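Measuring moisture before the floor goes down

Hajnalka Barta on slab testing, patience and the cost of a bad reading

Most disputes over failed floor coverings begin with a number written on a form. Hajnalka Barta has spent much of her working life checking those numbers. She runs the testing side of Wadell, a flooring consultancy that is usually called in after a covering has bubbled, curled or come away from the slab, and less often before.

"People ask whether the slab is dry," she said. "A slab is never dry in the way they mean. The question is how much water will reach the adhesive once you seal the top, and how fast."

The distinction matters for the choice of test. Surface meters, which respond to electrical changes in the first fraction of an inch, are quick and cheap. Barta uses them to decide where to drill. She does not use them to approve a floor.

"The top of the slab has been losing water to the room since the day it was placed," she said. "You can get a very good reading there and have a wet slab underneath. Put a vinyl on it and the moisture evens out from bottom to top. The adhesive then sees a condition that your meter did not."

Her preferred method is a humidity probe set in a drilled hole. For a slab that dries from one side only, the hole goes down to 40 percent of the slab's thickness. The hole is brushed, vacuumed, lined and capped, then left to settle before any reading counts. Barta regards the cleaning as the step most often skipped. Dust left in the hole holds moisture of its own and slows the probe's response. 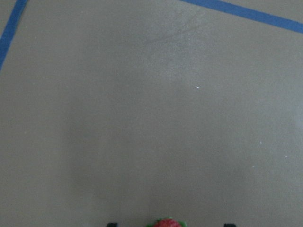
Temperature is the other common source of error. Relative humidity inside concrete shifts with the temperature of the concrete, and a building without working heat or cooling will give a figure that says little about how the floor will behave in service. Barta asks for the space to be held at its normal operating conditions before the test and during it. On many projects the request is refused on grounds of cost.

"Then I write that in the report," she said. "The reading is still a reading. It is a reading of a building that will not exist in three months."

She described a warehouse conversion at Skatomdale, where the contractor had relied on tests made in July with the loading doors open. The results were within the adhesive maker's limit. The covering was installed over 1132 square meters and began to lift at the seams the following winter. Her team drilled 29 holes. The highest readings were along the north wall, where a later addition had been poured without a vapor retarder beneath it.

"The drawings showed one," Barta said. "The drawings were for the original building."

Miyuki Kubo, who handles laboratory work for the same firm, examined adhesive samples from the site. She found that it had softened in the north bay and was sound elsewhere. The repair was limited to that bay, with a two-part epoxy membrane applied after the surface had been shot-blasted. Kubo would have liked more samples. "Four from the sound area is thin," she said. "It was enough to draw the line on the plan, and the line has held so far."

Barta is skeptical of drying rules based on slab thickness. The familiar one allows a month for each inch. She considers it useful for a first schedule and for nothing else, as it assumes a modest water content, an enclosed building and a surface that has not been troweled to a hard, closed finish. Rain on an open slab resets much of the progress – a point she finds herself making at most site meetings.

Asked about fast-drying mixes, she was cautious. Some perform as stated. Others produce low readings early because of their chemistry, and she wants to see long-term data from installed floors before relaxing the limits.

Her advice to building owners is mostly clerical. Keep the test report, the calibration records for the probes, and a plan with every hole marked on it. Record the air temperature and humidity alongside each result. Keep the adhesive batch numbers in the same folder.

"I have seen reports with one figure for a whole floor," she said. "I asked which hole it came from. They told me it was the average."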